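Workshop notebook, Tarkside bench
January 18, 2020

Cups again today. I'm down to three colors for the sorting set – green, pink and light blue – and I like them much better together than the old mix.

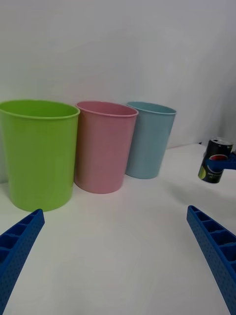 Camacho thinks pink and blue are too pale to share a set, and would swap one for something darker before March. Fair point! I put them side by side under the bench lamp (the nasty yellowish one) and could still tell them apart from almost 20 feet, but I'll try again with the blinds down.

Stilden sells this kind in sleeves of 4, one color per sleeve, so a darker one is cheap to add. Red maybe? I'd rather not go navy.

Also wiped the tabletop – marker comes off with plain dish soap if you get to it the same day. Still to do: label the storage bin, shelf 54.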